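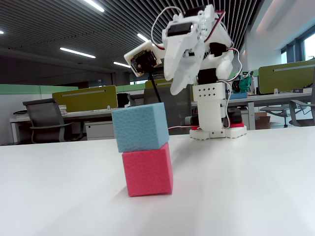
Blue block on top of the pink one.

Saturday, and I spent most of it fighting with the document viewer. The Kushnir control drops into a form fine, it opens files fine, and then you ask it to print 37 pages and it sulks. Two coffees in, I found the setting. It was under Security, of all places!

I did get the Skelach build to load the big parts catalog — over 2000 pages — without freezing the window. Scrolling still stutters near page 129 (a fold-out map, I think, saved at some silly size).
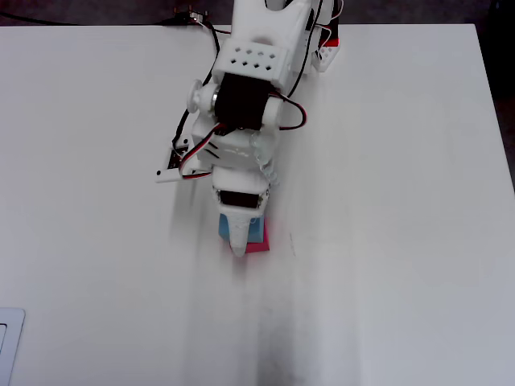

Gripper over the blocks, from above.

Lunch was leftover soup. Then I moved the bookmarks panel to the left side, hated it, and moved it back.
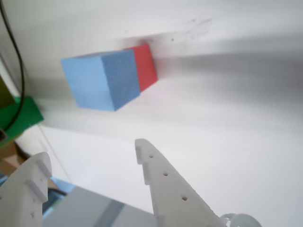
Skarkholm wants copying text turned off but searching left on, and I keep mixing up which checkbox does which. I wrote it on a sticky note and lost the sticky note.

Version 2 of the installer goes to Kandasden next week, so I really should fix the zoom buttons first.

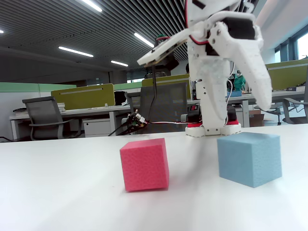 They jump from fit-to-page straight to enormous, and my eyes are tired of it. Bed by eleven, I hope. Need to buy printer paper.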